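The night shift at Brodgate

By Ruby-Lee Brunton

I'd been told to come in the side way after nine, so that's what I did, and I still managed to set off the buzzer at reception and wake up a man called Des who'd only just got off to sleep. Sorry, Des. It wasn't the entrance I'd planned for my first night at Brodgate, which has 29 residents, a very good piano and (I say this as someone who has eaten a lot of aged-care custard over the years) the best custard I've come across.

I'd asked to follow a night shift because everything I read about aged care seems to happen in daylight. Families visit in the daytime. Managers work in the daytime. The assessors turn up with their lanyards at ten in the morning and get a scone. My own nan spent four years in a place like this and I couldn't have told you the name of one person who looked after her between tea and breakfast, which I feel pretty rotten about now.

Bronwyn Sheehan has been the registered nurse on nights for most of the time the home has been open. She's quick and dry and walks faster than I can talk. Handover started in the little room behind the kitchen, and it was nothing like the handovers I remember from my mum's hospital days, when everyone stood around a whiteboard looking at their watches. They sat down. There was toast! The evening staff went through every resident by name, and a lot of it wasn't medical at all. Mrs P had a phone call from her sister and it didn't go well. Alf's team lost. Someone's slippers had gone missing again and would need finding before the 2 am toilet trip or there'd be words.

"If I know about the phone call, I know why she's awake at three," Bronwyn told me on the way down the corridor. "Otherwise I'm just standing there guessing with a cup of tea."

The sit-down handover is newish. Until last September they did it on their feet in five minutes flat, same as everyone. Hamish Ruawai, the care manager, stretched it to twenty and found the money by swapping the start times on two evening shifts, a thing he explained to me with a biro on the back of a menu and which I followed for a good half of the way. He's a big believer in boring fixes. The fancy call system, the one they nearly bought from Pedetti, would have eaten the whole year's training budget, and he's still pleased he knocked it back.

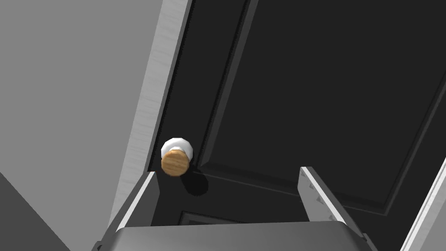

Solomiia Prokopenko reckoned the extra minutes mattered most to the casuals, who used to turn up from the agency with a sheet of room numbers and no idea who anybody was. It was rude to the residents, she thought, and frightening for the worker, and she'd been that worker at enough places to know. She stayed on at Brodgate after her first shift because someone had told her, before she'd even got her coat off, which gentleman liked his light left on.

I thought about that a fair bit around midnight, when it was very quiet and my feet hurt. There's a stretch there where the job is mostly listening. You hear a cough and you know whose cough it is (well, Bronwyn does, I was just nodding). You hear the ice machine. Every so often a bell goes and off they trot.

Des rang twice, once for water and once, I think, to have a look at me. He used to drive trucks for a timber yard up north and he doesn't think much of sleep generally. We talked about roads. He wanted to know what I was getting paid and was disgusted by the answer.

Things did get harder after three. A woman near the end of the east wing was frightened and wanted to go home, and home was a farm that was sold before I was born. Bronwyn sat on the end of the bed and asked her about the cows. It took fifty minutes. I've no idea how you'd put that on a form, and Hamish admits he hasn't cracked it either, because the paperwork has a box for falls and a box for tablets and nothing much for cows.

The pay is the other thing, and I promised I'd mention it. Night loading helps, but Holside, the home across the river, lost two good people to a warehouse over the winter, and everyone at Brodgate knows exactly what that warehouse pays. Heather Stubbs, who does four nights a week and has grandkids to collect from school on the way home, told me she's been tempted. She's stayed so far. She likes the drive in, when the traffic's all going the other direction.

By six the kitchen had the radio on and there was porridge. The day staff came in smelling of shampoo and they all sat down again, and Bronwyn went through the night from the top: the bells, the water, the slippers (behind the piano). She told them about the cows as well, and one of the day girls wrote it on her hand.

I went out past reception and Des was up already, dressed, with his hat on. He asked if I'd be back Saturday. I said I might be, if there was custard.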